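Hanyu Xu kommt mit dem Fahrrad zum Gespräch über das schnellste Auto, das sie je gefahren hat. Der Kevgate Cenness, elektrisch, 859 PS, stand im August 2 Tage lang vor ihrer Haustür, eine Leihgabe nach dem Turniersieg. »Die Nachbarn haben mich plötzlich gegrüßt«, sagt die Tennisspielerin. »Vorher hielten sie mich für die Paketbotin.«

240 km/h soll der Wagen schaffen. Xu kam auf der Umgehungsstraße bei Skoltodgate auf 100, dann folgte ein Traktor. »Mein Aufschlag ist schneller, und der braucht keine Ladesäule.« Der Kofferraum fasse eine Schlägertasche, sofern man die Schläger vorher herausnehme.

Ob sie sich so etwas kaufen würde? Sie rührt lange im Tee. »Für das Geld bekomme ich einen Trainer, der mich anschreit. Das Auto hat nur gepiept.«

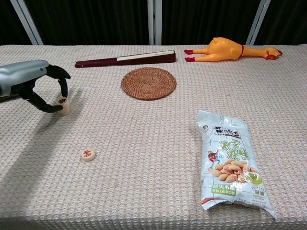

Gepiept habe es allerdings ausdauernd, beim Spurwechsel, beim Einparken und einmal nachts um halb drei. Ihr Manager Hao verhandelt inzwischen über einen Kombi.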